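4.3 Failure Analysis: Pose Jumps During Handling of Dark Fabric

The policy described in Section 3 was trained on demonstrations collected with a pair of hand-held grippers, each carrying a wide-angle camera. Gripper poses were recovered offline by the Orkard tracking pipeline, which combines visual-inertial odometry from each camera with detections of the square marker mounted on top of the opposite gripper. The marker provides the only direct measurement of the transform between the two hands. When it is not visible, the relative pose is obtained by composing the two odometry estimates, and any drift in either one is passed on without correction.

In the first round of evaluation on the fixed two-arm station, the policy trained on all 3537 demonstrations produced a fault that had not appeared in earlier work with rigid objects. During the handover phase, with both grippers closed on the fabric, the commanded position of the left end effector changed by several centimeters within one control step. The arm followed the command until the force limit was exceeded and the safety controller cut drive power. In one run the fabric seam tore before the stop took effect. In another, the wrist of the left arm struck the finger housing of the right arm and cracked a finger mount. The operator was outside the fenced area in both cases and there was no injury. Evaluation was suspended for the remainder of June while the cause was traced.

We first suspected the controller. Replaying the logged commands against the simulated arm reproduced the motion exactly, and no command had been dropped or delayed. The discontinuity was present in the output of the policy. We then searched the training set for similar motion and found that a subset of the demonstrations contained jumps of the same direction and comparable size. All of these came from sequences with black cloth items, and most were recorded at the Dundotwood site, where collection took place on an upper level open to the floor below. Figure 6 shows two views from this site.

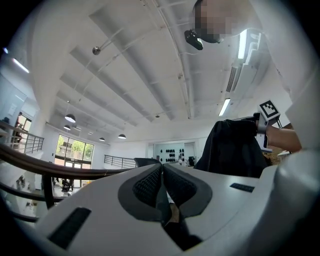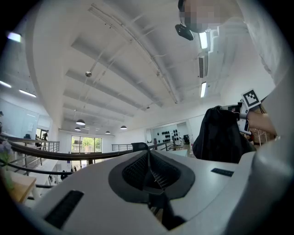 Figure 6. Views from the hand-held gripper camera during demonstration collection at Dundotwood. In both views the second gripper, with its marker, is holding a black fabric item.

The pose jumps have two contributing causes, and neither is sufficient alone. The first is a low rate of usable marker detections. Fabric that is lifted, turned and released moves between the camera and the opposite gripper, and a partly covered marker is rejected by the detector. In both views of Figure 6 the marker can be seen, but it is tilted, and the black fabric hangs directly below the gripper that carries it. A small further rotation of the wrist, or a fold lifted in front of the marker, is enough to remove the detection. On dark items the loss was often followed by a false detection, in which a fold next to a bright background was accepted as part of the marker border. The resulting pose had the correct identity code but the wrong orientation.

The second cause is the scene geometry available to the odometry. With the camera angled upward, much of the image is covered by the ceiling. The parallel beams supply strong edges but few distinct corners, and a shift across the beams by one spacing gives a nearly identical local appearance. The remaining features lie on distant railings, pendant lamps and windows, where parallax is weak over the short hand motions used in this task. The estimated translation therefore drifted slowly while the marker was lost. When the marker returned, the filter closed the accumulated error in a single update, and this update was written to the training data as hand motion.

The existing quality check did not catch these sequences. It computed the mean reprojection error over the whole demonstration, and a single bad update in a long recording changes the mean very little. The check also ran before the two trajectories were merged, so the relative transform was never tested.

Three changes were made. First, a detection is now accepted only if its orientation agrees with the inertial estimate to within 20 degrees, and two successive detections must agree before a correction is applied. Second, corrections are distributed backward over the full interval without detections by a smoothing pass, so that no single step absorbs the error. Third, the quality check operates on the merged trajectory and rejects any demonstration in which the relative speed of the grippers exceeds a fixed limit. Demonstrations that fail are removed whole. We did not attempt to repair them by cutting, as the fabric state on either side of a cut is not consistent.

On the robot side, a limit on the change in commanded position per control step was added ahead of the Hirura motion server. When both grippers are closed, the limit is applied to the distance between them as well as to each arm. A violation holds the last valid command and ends the run. This measure does not depend on the training data and would have prevented both damage events.

After retraining on the filtered set, the handover test was repeated with 14 items, four of them black. No force-limit stop occurred. One run was ended by the new step limit, on a black item, when the policy commanded the left gripper to return to its approach pose while still closed. The log showed no pose jump, and we treat this as a separate fault of the gripper-state prediction. It is discussed with the Nautiyal baseline in Section 4.4.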